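Refinishing a workbench top, oil over old poly or strip it all? 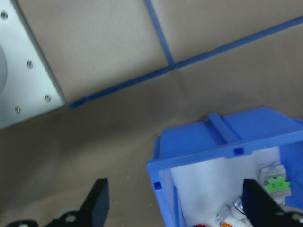

Posted by Remedios Salcedo, May 28, 2019

So I've got this bench top, 60 inches long, came with the house. Some kind of hardwood under there, maple maybe?? Previous owner put poly on it, I think more than one coat, and it's flaking by the vise end and sticky by the window end. Don't ask me how it can be both.

I want to end up with an oil finish. Friend gave me most of a can of Sistevwood bench oil and I'd like to use that up before buying anything. The can says "bare or previously finished wood" but doesn't say finished with WHAT. Seems like a big difference to me.

What I've tried so far:
Scraped a patch near the back, maybe a foot square. Took forever, card scraper was dull, my fault. Put oil on the scraped patch and also on a bit next to it that still had poly. Scraped bit went darker and looks nice. Poly bit just stayed tacky for two days and I wiped it off with mineral spirits.

So do I have to strip the entire thing? Or can I sand it with 60 grit and hope the oil gets in? I have a cheap random orbit sander (Grineck, the orange one) and it does OK but the dust bag is a joke. Garage is attached to the house and my daughter has asthma so I'd rather not make a cloud in there if I can help it.

Also is there any reason to flip the top over and just use the underside. It's bolted from below, haven't looked at how many. Could be never finished under there.

Not in a huge rush but I do need the bench back before my brother visits, we're building a bed frame. Thanks in advance.

Ilse Vogler

You answered your own question with the test patch. Oil needs to get into the wood. Poly is plastic sitting on top of the wood. Oil on poly = sticky mess, every time. "Previously finished" on the can means previously oiled, they should really say so.

So yes, all of it has to come off. But it's not as bad as you think for a flat top. Order I'd do it in:

Sharpen the scraper first. Proper burr, file the edge square, then burnish. A dull card scraper makes dust, a sharp one makes shavings. That takes care of most of your dust problem right there. The flaking end will come up in sheets.

The sticky end, I would not sand at all. It'll load your discs in ten seconds. My guess is somebody put a coat on over wax or over a spill and it never cured. Use a stripper gel, the citrus kind, lay it on thick, cover with plastic wrap and leave it overnight. Next day a plastic putty knife. Then wipe down with mineral spirits, twice, and let it dry out a full day before you do anything else. Rags flat outside to dry, not balled up in a bin. Same goes double for the oil rags, those can catch fire on their own and I'm not being dramatic.

Then sand. Start at 60 only if there's still patches of finish hanging on, otherwise start at 80. Then 120 and stop. It's a bench, if you go to 200 or higher it gets slick and your work slides all over the place. For the dust hook a shop vac to the sander, most of them take a hose with a rubber adapter even if the manual says nothing about it. Garage door open, fan blowing OUT, door to the house shut and a towel along the bottom. Or carry it out to the driveway if you've got somebody on the other end.

Oil: thin coat, wait twenty minutes, wipe off everything that didn't soak in. I mean everything, till the rag drags. Next day again. Three coats is plenty. Give it a week before you put glue ups on it. I wax mine after so the glue pops off but that's up to you.

Flipping it is a fair idea but look underneath first. Mine had a groove cut for a stretcher and old screw holes all over, would've been more work to fix than the top was to strip.

Baek

just flip it lol. did this with my dads old one, underside was perfect, took an afternoon. four lag bolts. if there's dog holes check they go all the way thru and arent tapered

also never used sistevwood but the Onda stuff smells like feet so count yourself lucky

Remedios Salcedo

Thanks both. Crawled under with a flashlight. Underside is bare wood but has a long crack by the vise and somebody's math penciled all over it (2,166 circled twice, no idea, price of something?). Crack doesn't go through to the top as far as I can tell. So I think I'm stripping and not flipping.

Ilse, for the gel, does it matter if it gets down in the vise screw holes? And do I take the vise off or mask it. It weighs a ton.

Ilse Vogler

Take it off. You'll never get the finish out from around it otherwise and you'll be looking at that ring forever. Put a sawhorse or a stack of scrap under it before you loosen the last bolt so it doesnt land on your foot. Bit of gel in the holes is fine, run a rag through after on a dowel. Let the holes dry before the bolts go back in.

For the crack, leave it alone if it's tight. If you can get a fingernail in it, work some wood glue in with an old credit card and clamp across the width. Do that before you sand, you'll have squeeze out.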